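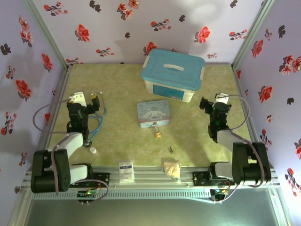 Semester project report: keys, tins and two arms
Wivholm Robotics Club, Gallardo Building stream

What we set out to do

Our project was called Clotov, after a street one of us lives on, and the plan was to get a pair of robot arms to pass small awkward things to each other and put them where they belong. I pushed for keys. Everyone does blocks and cups, and I figured if we could hand over a key ring without dropping it then we'd learn something about gripping that blocks would never teach us. I still think that was right, although I did question it a fair bit at ten at night in April with my head under the bench looking for a key.

There were 5 of us and we had 10 weeks, minus the break. Two people looked after the mechanical side, two did the software, and I floated between them and wrote things down, so I'm the one writing this report. The club gave us a budget of $2,630 and most of that went on replacement motors and cables. (If you're doing a similar project next year, buy more cables than you think you need!)

The set of objects

We wanted stuff you'd find in a drawer at home or in a sick bay, so we went through our own cupboards. We ended up with a plastic storage box with a lid, a little tin with a padlock on it, some small bottles, a stethoscope and of course the keys. The box was meant to be easy and it was. The stethoscope was meant to be medium and it was horrible. The tubing goes wherever it likes, and if you pick it up at one end the other end swings across and knocks over the bottles.

The padlock was a stretch goal. We never got as far as putting a key in it, and looking back at our proposal I'm a bit embarrassed that we gave it one week.

How we recorded demonstrations

We drove the arms by hand to show them what to do and recorded the camera views and joint positions the whole way through. Sirnon is the program we wrote for this. It started as one long script and by the middle of semester it was four scripts and a very bad menu. It starts and stops all the recordings together, asks you whether the attempt was good, and files it. The asking part was added in week three after we realised we'd been saving our failures in with everything else and had no idea which was which.

All up we kept 156 demonstrations. We threw out a lot more than that, mostly from the early sessions before we'd agreed on what counted as a finished handover. Does it count if the key is hanging by its ring and not by its tab? Does it count if you had to have three goes at closing the fingers? We argued over this for an entire lunch and then wrote the rules on the whiteboard, where somebody rubbed them off, so here they are again:

The receiving hand has to be holding the key before the giving hand lets go.
Neither hand can use the table to help.
You can have a second try at the grip but not a third.

Getting the handover to work

The first problem was where to do it. If you do it low down, you can see it nicely from outside but the arms get in each other's way and the elbows run out of room. If you do it high up there's plenty of room but the person driving has to lean over. We settled on high, with the giving hand lifted up near the head and the receiving hand coming in from underneath. It looks odd, a bit like someone holding up a note to read it, but it gave us the cleanest recordings by a long way. 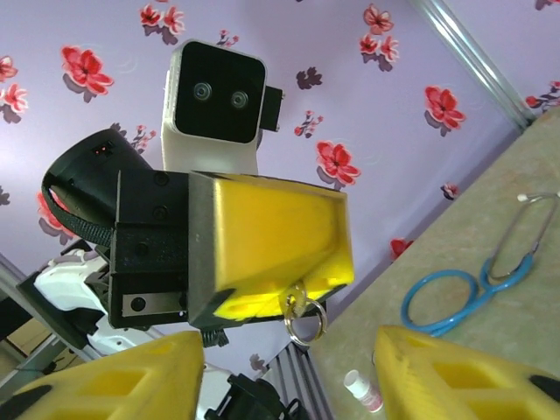 Wrist camera view: key ring hanging from the other arm's yellow finger, with the head behind it.

The second problem was the key ring itself. A ring is mostly hole. If the finger comes in a little bit off, it goes through or beside it, and the whole thing spins around and now you're looking at it edge on. We had much better luck going for the tab, so we changed our approach to always aim there first and only take the ring if the tab was facing away. That one change saved us more time than anything we did in code, which was slightly annoying for those of us who'd been doing the code.

The third problem was me, or people driving in general. Each of us has a different way of moving the arms. I go slowly and then rush the last bit – I had no idea until I watched my own recordings back. Another person on the team pauses before every grip as if taking a breath. When we trained on everyone's demos mixed together, the arms picked up the pauses and sometimes just sat there, waiting for nothing. We re-recorded a batch with an agreed pace (we counted out loud, it was very silly) and the freezing mostly went away.

What the wrist view taught us

I'd never paid much attention to the wrist cameras before this. I thought of them as a backup for the outside view. By the end I was doing nearly all my driving from them, because you can see the gap between the fingers and line it up with whatever you're after. The downside is you lose your sense of which way is up. When the wrist rolls, the table tips over on the screen and your hands want to correct for it, and then you've driven into the wall. 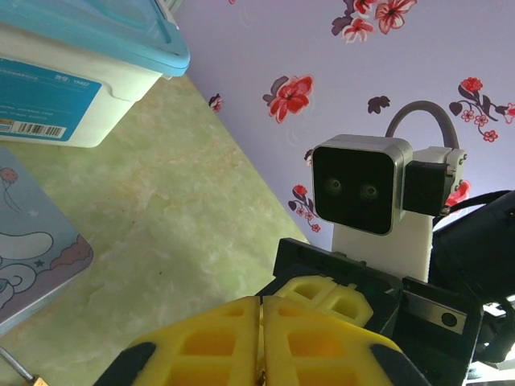 We did think about rotating the picture on the screen so the table always stayed level, and one of the software pair had a go at it over a weekend. It worked but it lagged, and a lagging picture is worse than a tilted one, so we went back. What helped was just practice, plus a rule that you stop and look up at the real arms before any big turn. New drivers got a session with the storage box and nothing else until they stopped flinching.

Where we got to

By the final session the handover worked on its own more often than it failed, as long as the key started out with the tab facing the right way. If it started flat on the table, forget it. Our fingers are too thick to get under something that thin, and every trick we tried (sliding it to the edge, tipping it against the tin) worked for a person driving and fell apart when the arms were on their own.

I should say as well that we didn't keep good enough numbers on the final tests. We were rushing, two people had an exam the next morning, and the tally sheet has gaps in it. I'd sooner put that in the report than make up a nice percentage.

For next time

Thinner fingertips, or at least a thin edge on one of them. I drew up a version but we ran out of semester before we could make it.

Label the cables at both ends. We labelled one end.

Write the rules down somewhere that isn't a whiteboard.

Leave the stethoscope until the other objects are solid. I'm fond of it and I'd love to see someone crack it, but it ate nearly two weeks and we don't have much to show for them apart from some very funny recordings.

Sirnon and all the kept demonstrations are on the club drive in the Clotov folder. The menu is still bad. Option four quits without saving, so don't press four.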